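**House rules for two-arm cleanup runs, what do you use?**

**tevcombe_tom** · Oct 2, 2022
We just passed 3,000 logged runs and I finally wrote our rules down!! Main one: both tools get gripped before either arm moves toward the floor. Broom in one hand, dustpan in the other, then go. Our logs got so much easier to compare after that.

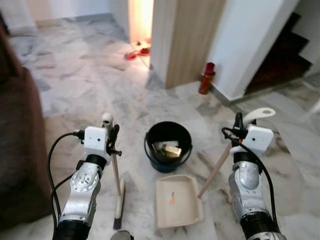

Second rule is the walkway. Nothing in the sweep path except the tools and the bucket, and whoever is on the stop button stays outside arm's reach. I love how calm the sessions feel now.

**pan_first**
Great list, but I disagree on gripping both first. At Drudemine we seat the dustpan, check it's flat, and only then pick up the broom. Fewer drops for us.

**tevcombe_tom**
Ooh, how many drops are we talking?

**pan_first**
2 last month, down from about 3 a week.

**drikunum_kay**
Either order is fine if it's written down and everyone sticks to it! What I'd add is cable slack. Check it with the arms fully raised AND fully lowered before each session.

**tevcombe_tom**
Adding the cable check tonight. Still keeping my grip order though :)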